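The Drawer at the Bottom of Everything
By Lizelle Gumede

2/20/25

Every home has a drawer where small plastic things go to wait. Mine is the lowest one in the hall cabinet, and it holds the leftover parts of purchases I no longer remember making. A hook shaped like a question mark. Four feet for something that evidently stands fine without them. And, until recently, a clear strip of plastic with teeth.

I took the strip to the table one evening along with some black fabric I had been meaning to deal with since November. The plan was to sort both before dinner. I would like to report that dinner was on time.
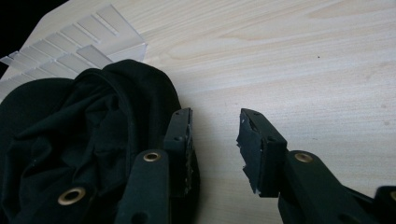 What bothers me about clear plastic is how innocent it looks. An ugly brown bracket announces that it belongs to a shelf, and you either find the shelf or throw the bracket out. A see-through thing with slots could belong to anything. It could be the one part that holds the bathroom cabinet together. It could be packaging. I have moved house twice with pieces I was afraid of.

For advice I called Lwazi Mokgethi, who spent 14 years behind the counter at Buthelezi, a hardware store with a spare parts wall that people used to visit like an aquarium. He once tallied the wall during a slow week and got 1,541 separate pieces. Customers would arrive with a broken bit wrapped in a paper towel and look up at it all with great hope.

"Half of them went home with the wrong one," he says. "They were still happy. They had a new bit."

His method for the drawer at home is brutal. Take out one item and walk it through the house. Hold it up to the blinds, the fridge, the printer, the window frames. If it fits nothing, it goes. He allows 30 minutes for this and no appeals.

I lasted about as long as the kitchen. The teeth were wrong for the Kirnus dish rack and far too wide for any comb I would let near my head. They nearly matched the dividers in my old Skirley sewing box, which got me excited, but the Skirley already had all its dividers and looked smug about it.

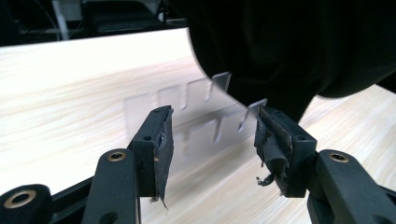 Frosted, slotted and still without a job title.

Next came the storage aisle, because that is how these evenings end. Vostier will sell you a divided tray for the parts left over from your other divided trays. I had one in my online cart before I noticed what I was doing, and then I left it there overnight, in case I came to my senses in the other direction.

Mokgethi was unmoved when I reported back. He asked whether I had tried the closet. I had not tried the closet.

The strip is on the hall shelf for now, next to the keys, where I have started to think of it as decor. The black fabric is back on its chair.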